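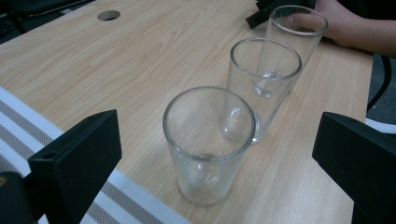
About Woranness

Home Courses Tastings Visit Contact

Search this site Go

Company > About us

Small school for table service and drinks, started by Brunello Zanetti in a rented room on Kanen street. 24 students a term, evenings mostly. Thanakorn Duangkaew runs the wine side, and teh bookings.

No exams. Lots of polishing. New term starts in December, fees 652 incl. apron. 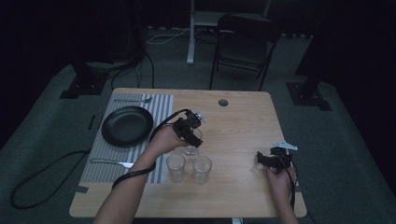
Glass and striped placemat, practice table

Groups welcome, ask first. Door code changes weekly so pls ring.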